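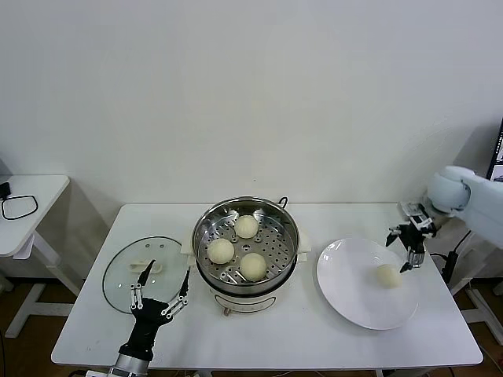

To: Fiorella Zuccaro, Donati small grants
From: the Metura bench at Drarnodard shared workshop
Progress report, second period
24 November 2025

Hi Fiorella,

You asked for something shorter than last time and with fewer wiring diagrams, so I'm going to try! Short version: the two-arm setup runs, it moves steamed buns between a steamer and a plate, and we are a bit behind on the lid. Money is fine. The long version follows, and you can skip to the spending part if you're in a hurry.

When I wrote the first report we had one arm that worked and one that sulked. The bad one turned out to have a tired connector in the wrist (I blamed the software for almost two weeks, sorry to everyone who had to listen to that). I re-crimped it, added strain relief, and it has behaved ever since. Both arms now start from the same script, which we call Ilska, and they wait for each other before moving. That sounds like a small thing, but the old version let them both go for the middle of the table at the same time, and I really don't want to buy another set of fingertips.

The grippers themselves are the part I'm happiest with. I rebuilt the finger links over the summer and took most of the slop out of the joints. The fingers used to close a little crooked, and a soft bun would roll right out the side. I also redid the zero position, so "open" means the same width every time you power up.

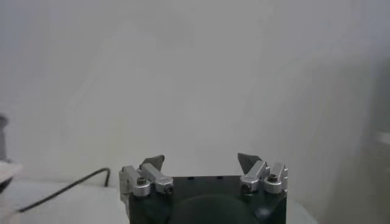 Wrist camera view, gripper open, fingertips at the top.

Having a camera that close has been worth every cent. The head camera is great for deciding which bun to go for, but once the arm is over the plate it blocks a lot of its own view, and the wrist one fills in the rest. I still need to sort out the exposure, because the steel basket throws glare on sunny afternoons and the software gets confused about where the rim is. For now I pull the blinds – very high tech, I know.

On to actual results. We logged 264 bun transfers this period, counting both directions, and 257 of them ended with the bun where it was supposed to go. Of the nine I'd call ugly (dents, a long drag across the plate, that sort of thing), most came from the first evening after I changed the grip force. I've since turned it down and slowed the last bit of the approach. A pinched bun counts as a success in my log if it lands in the right place, so please read that total as "arrived" and don't picture a bakery window.

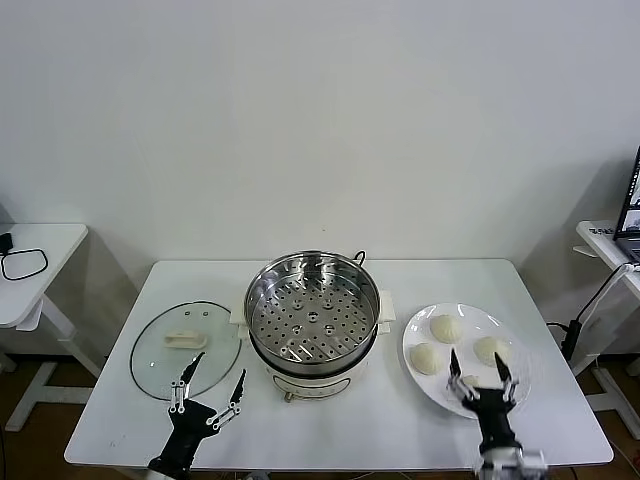

The other thing I spent time on was teaching. You move the arms through the task by hand, the system records it, and later it tries on its own. I have 98 good recordings now, and I threw out a bunch where I was clearly rushing. A couple of the other workshop members took turns too, and it helped a lot to have people who grab things differently from me. One of them is left-handed and her recordings look like a whole different dance. I love it.

So, the lid. I promised you it would be done by now and it isn't. Picking up a bun is forgiving, since the bun gives a little when you squeeze it. Glass doesn't. The plan is for the left arm to take the lid by its knob and set it on the steamer once the right arm is clear, and in slow practice runs I can get the first half of that going nicely. 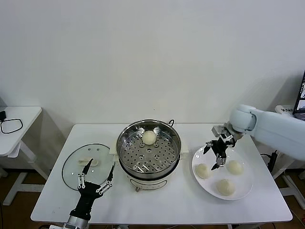
Getting the lid off the table is mostly a matter of where the hand comes in. If it comes in too flat it nudges the rim and the whole lid slides. I've settled on keeping the lid flat to the left of the steamer, with the knob toward the wall, and having the left hand reach over the glass to get to it. The far side of the table gives the fingers a bit more room than the near side, where the wrist gets in its own way. Next I want to try softer pads on the left fingertips only.

Spending: we're inside the budget. The biggest items were the wrist camera, replacement screws and link stock, and a spare power supply. I'd like to move what's left in the travel line over to parts, if Donati is okay with that. Nobody here is going anywhere this winter, and I'd rather have a second spare set of fingertips in the drawer.

What's next, up to February: lid on and lid off, a fix for the glare so the blinds can stay open, and a proper write-up of the Ilska scripts so other members can use the arms without texting me. After that I'd like to try the whole thing with the steamer switched on, which means thinking about steam and cameras, and I haven't done that homework yet.

Could you let me know about the travel line when you get a chance? The parts order goes out as soon as I hear from you. And come by if you're in the neighborhood, I'll save you a bun.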